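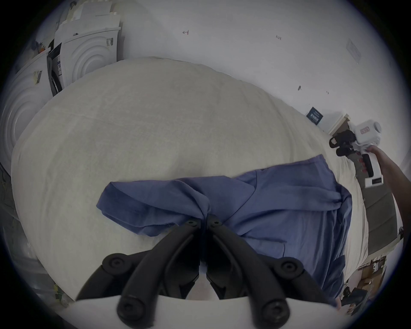
Trying Out the Tidcombe Hand-Held Gripper Kit
Student project report, Tavares Technical College
Robotics and Automation, second-year group project

What we set out to do

Our group wanted to find out if a kit of hand-held grippers is a good way for beginners to record folding and tidying tasks for a robot arm. The college bought the Tidcombe kit in August and we were the first group to get our hands on it, which we were very happy about! Our supervisor, Hatsue Nagano, gave us one rule: write down everything, even the boring parts.

We picked clothes as our subject. Cloth is hard for robots. A box stays the same shape when you lift it, but a shirt does something different every single time, and that makes it a great test for a kit like this.

What comes in the kit

The kit has 2 grippers, a charging dock, a storage case, spare finger pads and a login for the Siretberg software, where the recordings are checked and sorted. You hold a gripper by the handle and squeeze to close the fingers. That is really all there is to learn at the start -- everyone in the group was picking up socks within minutes.

The printed guide is short and mostly good. The part about pairing the left and right grippers has its steps in the wrong order (do step 5 before step 4 and it works fine).

How we worked

We spread each garment out on a bed, started a recording, folded, and stopped. One person folded and one kept the log sheet. Each of us did 23 folds of a T-shirt before moving on to anything harder. After that we went on to long sleeves, a hoodie and a pillowcase.

The bed turned out to be a tougher surface than a table. A duvet gives way under the fingers, so it's easy to pinch the cover along with the shirt. Coming in at a low angle and closing slowly helped a lot. We also learned to grab a seam or hem whenever we could, as the thicker fabric stays put between the fingertips.

Results

We ended up with 2,021 recordings. The Siretberg software rejected 18 of them, mostly from our first afternoon, when we kept starting to fold before the ready tone. We think that's a great result for a group that had never done this before.

T-shirts went best. The hoodie was the hardest by far, and the hood itself beat all of us at least once. Our folding got noticeably neater over the project, and it was fun to play back an early fold next to a late one.

What we liked and didn't like

The grip feels natural and the fingers close evenly. Small corrections are easy -- you can let go of a corner and catch it again without losing the rest of the fold.

The weight is the main problem. After a long session our wrists were tired, and we started taking breaks between batches. We also compared notes with the group using the Costo kit. Theirs is lighter, but they had trouble holding thin cloth, and ours did better there.

Next steps

We have not trained anything on the recordings yet. That is the plan for next term, along with trying towels and fitted sheets. We would also like a softer set of finger pads, and Hatsue has already asked the supplier for a price.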